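Complaint Handling Between a Quarry Operator and Nearby Landowners: The Gralside Case
Ikhsan Raju and Rodrigo Mateos
Submitted 17 Jun 2018

1. Background

Gralside is a hard rock quarry operated by Mudaliar under a state extraction permit. The permit area borders land held by families in the settlement of Tillutero, who receive an annual access payment for the haul road. In March the Tillutero landowners stated that dust and blocked drainage had damaged garden plots below the road. Mudaliar replied that it had no open complaints on file. This report examines how both statements could be made in the same month.

2. Method

We read the permit conditions, the access agreement and the complaint register kept at the site office. We then held 11 interviews with landowners, quarry staff and officers at the district office in Sokcombe. Interviews were semi-structured and lasted nearly 4 hours in total. Notes were typed the same evening and coded by topic. No dust or water samples were taken, so the report makes no finding on the damage itself. 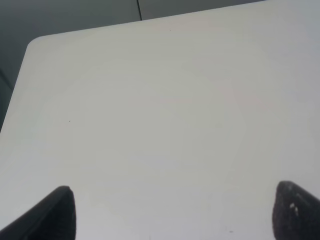 Coding was done separately by each author and then compared. Where the codes differed, the original notes were read again and a single code was agreed. Most differences concerned the word "report," which landowners used for any spoken remark to a road supervisor and which staff used only for a signed form.

3. Results

The access agreement defines a complaint as a written statement delivered to the site office. The permit has a wider definition and includes spoken notice to any employee. The register follows the agreement. Four landowners described speaking to a supervisor at the road gate - none of these conversations appears in the register. Two had also written letters, but these were addressed to the district office. The letters were logged in Sokcombe as general correspondence and were not forwarded.

Staff were consistent in saying that supervisors have no form for recording spoken notice. The district office has no set period for passing letters to a permit holder.

4. Discussion

The gap is mainly one of definitions. Under the permit wording, the spoken notices should have been entered. Under the agreement, they did not need to be. The permit states that it prevails over private agreements, though only one of the staff interviewed knew of this clause.

5. Recommendations

The register should use the permit definition. Gate supervisors should carry a duplicate form, with one copy left with the landowner. The district office should forward letters within 3 working days and note the date sent.

Interview questions and the coding sheet are attached as Appendix A. Extracts from the access agreement are in Appendix B, with payment amounts removed at the request of the landowners.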